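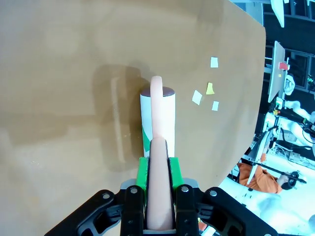 How to Check a Train Fare and Timetable Before You Pay Anyone
By Adom Essien
Updated 8/26/22

Most pages that promise you "complete train timings" are copies of other pages. I have spent more evenings than I'd like comparing them, and I trust very few. The trip I'll use all the way through is the run from Arkau to Bonden, with a stop at Sowah, and the method works the same on any regional line.

Step 1. Find out who runs the train

Ignore the first few search results and look for the name of the operator. On the Arkau line it is printed on the station notice and on the back of every paper ticket. If a website lists timings but never names the operator, close it. A "helpline" number on such a page usually goes to a booking agent who will be very friendly and charge you for it.

Step 2. Get the train number, not just the name

Names get reused. There are two trains people call the Bonden Express, and only one of them stops at Sowah. The one you want is 587. Write the number down and search by that. Any site that can't search by number is working from a fixed table somebody typed in once, and you have no idea when.

Step 3. Look for the date on the timetable

A timetable with no "valid from" date is a rumor. The Arkau line changed its evening departures in April and I still find the old times on sites that claim to be live. The word "live" means very little. Refresh the page at two different times of day and see if anything moves. If a train is listed as on time every time you look, for a week, be suspicious.

Step 4. Compare the fare in three places

Check the station counter, the operator's own page and whichever app you were going to use anyway. The counter fare from Arkau to Bonden in the ordinary class is 700. The app I tried, Veto, showed the same 700 on the first screen, which looked fine until I got to the payment page and met a service charge, a seat selection charge and a box for travel insurance that was already ticked. Untick it. Then go back and look at the total again, as mine did not drop until I reloaded.

Anything called a "package fare" needs the same treatment. I was quoted 3,000 for a return trip with "station assistance." I asked what the assistance was. A man would meet me on the platform.
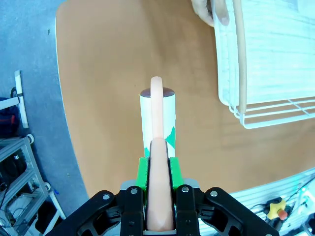
Peach-colored tube-like object and white container with a dark brown lid

Step 5. Read the reviews backward

Start with the oldest ones and work forward. Station reviews tend to pile up in batches, all five stars, all saying the waiting room is clean and the staff is cooperative. Skip those. What you want is the dull complaint with a detail in it: the footbridge is closed, the ticket window shuts at lunch, the cloakroom wants ID. People don't invent things that boring.

Treat photos in reviews with some caution too. Two of the listings for Sowah use the same picture, and it is a different station.

Step 6. Call, and ask a question you know the answer to

If you must use a phone number, test it first. Ask whether 587 stops at Sowah. A real inquiry desk will say yes straight away or go and check. An agent will ask where you are traveling and how many seats you need. I have tried this on several numbers and it sorts them out faster than anything else I know.

Mohammed-Awal Atinga, who reads this site and disagrees with most of it, wrote in to say the phone desk is a waste of time and that he just turns up early. Fair enough if you live near the station. I don't, and the early bus from my side of town is its own problem.

Step 7. Keep your proof

Take a screenshot of the fare before you pay and another after. Save the booking number somewhere other than the app. Refunds on the Arkau line are supposed to arrive in 3 working days. Mine took longer, and the only thing that got it moving was having both screenshots to hand at the counter.

What I still can't tell you

Whether the platform number shown online is worth anything. It has been wrong for me at Bonden more often than right. Look at the board when you get there, and ask a porter if the board is off.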